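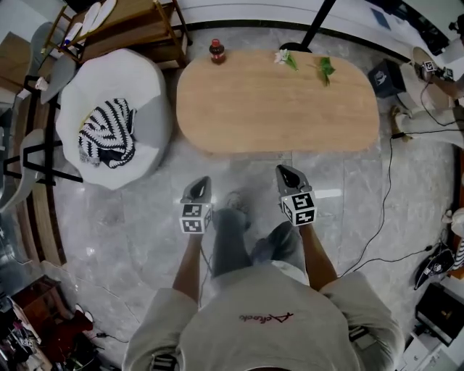 A gripper in each hand, marker cube under each, at the oval table in the Uda flat.

Twenty minutes before the first run of the morning and one of the cables is already a problem. It usually is. The pair of hand-held grippers that Kerslake uses to teach its two-armed Traltar cell is simple enough to look at – grey plastic, a dark finger tip, a white cube of printed squares bolted underneath – but it needs more looking after than the robot does.

The Traltar itself stands four miles off in a unit at Clusberg and never comes to the flat. What it gets is recordings. A person picks things up and puts them down at an ordinary table, the cameras follow the cubes, and the arms later have a go at the same moves. If the cubes are read wrong the arms go wrong. So most of the morning is cubes.

Wipe first. Dry cloth, every face. A greasy thumbprint across a black square is enough to lose it under a ceiling light, and the software won't tell you which face it lost, just that the left hand has jumped. Then the screws. Quarter turn, no more, the plastic cracks. Kerslake has gone through 37 mounts since the job began, nearly all of them split at the same corner, and a thicker one is now being printed with the corner rounded off. It adds a few grams. Wrists notice by mid afternoon.

Then fingers. Squeeze, let go, squeeze. They should close square and open without a click. A click means grit in the hinge, and grit means taking the thing apart on a tea towel with the small hex key, which lives in the lid of the tool case and is never in the lid of the tool case.

Cables last. This is where the time goes. The operator has to lean, reach and turn without the lead tugging, so there's a loop of slack at the wrist and the rest hangs. Too short and it pulls the cube round. Too long and it gets trodden on. Plugs are pushed home and taped, and the tape gets changed daily, even when it looks fine. The old tape leaves a gum that has to come off with spirit, and the gum gets everywhere.

Calibration is dull and takes as long as it takes. Tips together, hold still. Tips apart, hold still. Trace the edge of the table, slowly. An oval is a nuisance for this, no corners to line up on, so the crew put a dot of masking tape at each rounded end on the first day and peel it off before recording. One dot got left on for a whole session in early June. All of it binned, 293 takes.

The good count at the close of last week stood at 3,236. Of those, 805 used both hands at once, which are the ones Clusberg wants more of and the ones that go wrong. Handing an item from left to right brings the cubes close together, one hides behind the other, and the track drops out for a moment. Holding one hand a bit higher helps. So does going slower than feels natural, though new people hate it.

Repairs happen between runs, not after. A loose tip gets reglued and swapped for the spare, spare goes on charge of the morning list, and the list is a sheet of paper becuase the tablet kept going to sleep. Columns for tip, hinge, cube, lead. Ticks mostly. A few rude words.

Back at the unit, the arms wear the same finger tips as the hand-helds and from the same batch, so a change in Uda means a change there too. It was missed once. The robot spent a day closing just short of everything it went for, polite little pinches at thin air, until somebody measured the tips and found the new ones were longer.

By half past nine the lead has been swapped. New tape, fresh loop. Tips together, hold still. The left cube jumps on the screen and the cloth comes out agian.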